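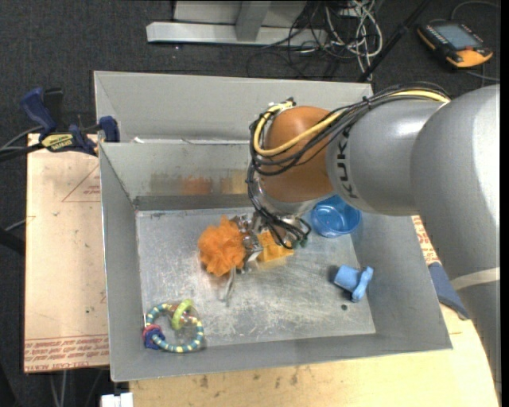
Kirnwood holds its open house in February, when the parking lot is half ice, and I went because my sister-in-law had a spare ticket and I buy toys for three nephews. The pitch on the flyer was "See how we choose what your baby plays with." I had my doubts going in and I still have most of them.

The building is out past the Brerby exit. You sign a sheet, you get a sticker, and Graham Bellamy takes you around in groups. He is a pleasant man who talks quickly and doesn't love being interrupted. He told us they looked at 1,048 toys last year and passed 386 of them. I asked what happened to the rest. He said they were "returned to the conversation." I wrote that down.

The toy room was the part I had come for. I'd pictured shelves, or a rug. What they have is a big gray metal bin, scuffed and scratched silver on the bottom, with whitish wear toward the middle. The toys lie in there with no grouping I could work out. The one I liked was a ring for a baby, teal-green with pale yellow stripes, with smaller pieces threaded on it in lime green, navy and a pinkish red. Lots of edges to get hold of. My youngest nephew would have it in his mouth in a second, and I would let him.

The bright orange pom-pom thing is another matter. It's fluffy and spiky at the same time, and all I could think about was how it would look after a week under a couch. I asked about washing. Bellamy said all soft items go through a full wash review. I asked if that meant someone washes them. He said yes, eventually.

There was also a light blue toy, a little cup shape at one end and a knobby part at the other. A woman in our group asked what it was supposed to be, and we got a long answer about open-ended play. The blue bowl in the back corner I'd have taken for kitchenware. Apparently bowls score very well. I believe that, having watched children ignore everything else on Christmas morning.

After that came a slide show about their partner Werska, which I could have skipped, and coffee in the Říha room, which was decent. The gift shop takes cards only. A boxed set was more than I'd pay for all three boys together, so I left with a pencil.

Parking is free. Go in the morning if you go, as the groups get bigger after lunch and you can't see over people.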